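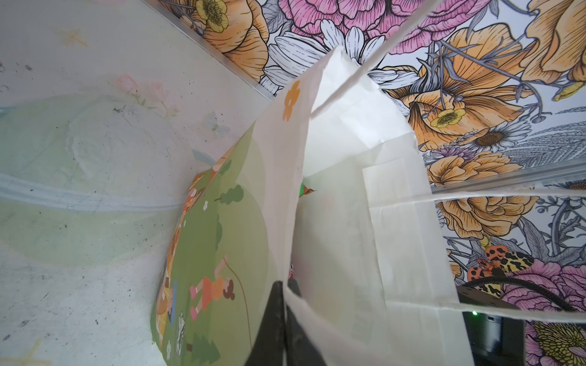 Paper bag

A paper bag is a container made of paper, open at one end, and used for carrying, storing or wrapping goods. Paper bags range from small flat pouches for sweets or buttons to heavy sacks with several walls for cement and flour. The type most often seen by the public is the shopping or carrier bag, which has handles and usually a folded base. Paper bags are made in most countries with a paper industry, and they are sold both as plain stock and with printed designs.

Contents

1 Terms
2 History
3 Materials
4 Construction
5 Handles
6 Manufacture
7 Printing and decoration
8 Strength and testing
9 Uses
10 Environmental effects
11 See also

Terms

The words used for paper bags differ from place to place. In Britain "carrier bag" means any bag with handles given or sold by a shop, whatever it is made of, and "paper bag" on its own often suggests a small bag without handles. In parts of the United States and in Scotland, "sack" or "poke" may be heard for the same things. In the trade, a sack is usually a large bag made for bulk goods, and a bag is anything smaller, although the line between the two is not fixed.

A gusset is a fold let into the side or bottom of a bag so that it can open out into a box shape. The face is the front panel, and the lip is the edge of the opening. A bag's size is normally given as width, gusset and height, in that order. Buyers who read the middle figure as the height often end up with the wrong stock.

History

Before bags were made by machine, shopkeepers twisted sheets of paper into cones or folded them into packets at the counter. Old books, ledgers and newspapers were commonly used for this. Some shops had bags made up by hand, and pasting bags was a form of piecework done at home, in workhouses and in prisons.

Machines for making paper bags came into use in the middle of the nineteenth century. The first produced simple envelope-shaped bags, which were cheap but did not stand up. Machines that could fold and paste a flat bottom followed within a few decades, and the addition of pleated sides allowed bags to be stored flat and opened with a flick of the hand. This square-bottomed, side-gusseted form has changed little and is still the standard grocery bag in many countries.

Handles came later. Early versions used string threaded through the bag and under the base, so that the string took most of the weight. Handles of twisted paper cord and flat folded strip became common once they could be made and glued on the same machine as the bag.

From the 1960s onwards thin plastic bags began to replace paper ones in food shops. They were lighter, cheaper and not harmed by damp. Paper kept its place in bakeries, chemists, gift shops and clothes shops. Since the 2000s, charges and bans on plastic bags in many countries have brought paper back into more general use.

Materials

Most carrier bags are made from kraft paper. The kraft process treats wood chips with chemicals which remove much of the lignin and leave the fibres long and strong. Softwoods such as pine and spruce are preferred where strength matters, as their fibres are longer than those of hardwoods.

Unbleached kraft is brown. Bleached kraft is white and gives a better surface for print, though bleaching adds to the cost. Kraft may be ribbed, with fine lines running along the sheet, or smooth. Recycled fibre is widely used, either alone or mixed with new fibre. Each round of recycling shortens the fibres, and bags with a high recycled content generally need a heavier paper to carry the same load.

The weight of paper is stated in grams per square metre. Small counter bags are made from light papers, which may let some light through. Carrier bags use heavier grades, and luxury bags may be made from thick coated paper or thin card, often with a laminated film on the outside.

Some bags have a special lining or finish. Greaseproof and glassine papers are used for baked goods and hot snacks. A film window may be set into the front so that bread can be seen. Wax coatings were once common for biscuits and tea, but are now less often found.

Construction

There are four main patterns.

Flat bag. Two layers of paper joined at the sides and bottom, with no gusset. Used for greetings cards, sweets and small items.

Satchel bag. A flat bag with side gussets and a bottom that is folded over and pasted. It holds more than a flat bag but does not stand up well when empty. Used for bread, fruit and takeaway food.

Block bottom bag. A bag with side gussets and a folded rectangular base. It stands upright when opened. Most paper carrier bags are of this kind.

Pinch bottom sack. A large sack of several layers, with stepped ends that are folded and glued. Used for animal feed, charcoal and building materials.

In a block bottom bag the side gusset is creased down the middle so that it folds inwards. A further crease runs across the face a short way above the base, and this allows the bag to lie flat with its bottom folded up against one panel. These creases stay visible after the bag has been opened. They can be weak points if the paper is brittle or has been stored in a very dry room.

Handles

Flat handles, also called tape handles, are made from strips of paper folded over several times and glued. They are bent into a loop and fixed to the inside or outside of the lip, usually beneath a small paper patch. They are cheap and quick to fit. Under a heavy load they can tear away at the patch, and the edges may dig into the hand.

Twisted handles are made from paper wound tightly into a cord. They are rounder and more comfortable to hold, and are normally attached with a glued patch on the inside of the bag. Rope and ribbon handles are passed through punched holes and knotted, mostly by hand, and are found on bags for gifts and costly goods. Die-cut handles are simply holes punched through the top of the bag, often with a turned-over edge to strengthen them.

Manufacture

Paper reaches the bag factory in reels. On a typical machine the paper is unwound, printed if the machine has its own print unit, and formed into a tube around a metal plate. A line of paste joins the long seam. The gussets are tucked in as the tube moves forward, and the tube is then cut to length by a blade or torn against a toothed edge. The base is opened, folded and pasted. Finished bags pass beneath rollers and are stacked, counted and packed flat.

Starch paste is used for most seams, and stronger glues are used for handles. Handles may be made on a unit beside the main line and fixed to the paper before the tube is formed, while the sheet is still flat.

Short runs and unusual shapes are still finished by hand. Sheets are printed, cut and creased in one place and then folded and glued at benches. The trade printers Prevska, for example, list hand-finished bags in orders from 523 pieces, and their smallest machine-made order is 1060.

Printing and decoration

Flexographic printing, which uses raised flexible plates and quick-drying inks, is the usual method for bags made from the reel. It suits bold shapes and a small number of colours. Offset printing gives finer detail and is used for bags made from sheets. Very small runs may be screen printed, digitally printed or stamped by hand.

Designs range from a shop's name in one colour to patterns covering the whole surface. Flowers, stripes, spots and seasonal subjects are sold as stock designs to shops too small to order their own. Bags for children's parties form a separate part of this trade.

Strength and testing

The load a bag will carry depends on the paper, the glue and above all the handle joint. Common tests include hanging a weight from the handles for a set time, lifting and lowering a filled bag many times, and dropping it from a fixed height. Paper loses much of its strength when wet, and some bags are treated with resins to slow this.

A bag meant for light goods such as cards or scarves may be rated at only 2 kg. Large grocery bags with twisted handles are commonly rated at roughly 11 kg. Ratings apply to an even load — a single heavy object with a sharp corner may split a bag well below its stated limit.

Uses

Shops are the largest users of paper carrier bags. Others include takeaway restaurants, chemists, museums and trade fairs. Smaller bags hold loose vegetables, seeds, screws and postage stamps. Gardeners use paper bags to dry seed heads and to ripen fruit, and mushrooms keep better in paper than in plastic, which traps moisture.

Used bags are often kept for wrapping parcels, covering school books or lining food waste bins. Some are collected for their printing, in particular those from shops that have closed.

Environmental effects

Paper comes from a renewable source, is widely recycled and breaks down if dropped as litter. Making it takes a good deal of water and energy, however, and a paper bag weighs several times as much as a thin plastic one of the same size, which adds to transport. Comparisons between the two depend heavily on how often each bag is used and how it is disposed of.

Plain paper bags can normally be recycled with other paper. Bags with plastic film, foil or rope handles may be refused by local schemes unless these parts are removed. Bags soiled with grease are better composted.

See also

Carrier bag charge
Envelope
Gift wrapping
Kraft paper
Multiwall sack

This page was last edited on May 10, 2018.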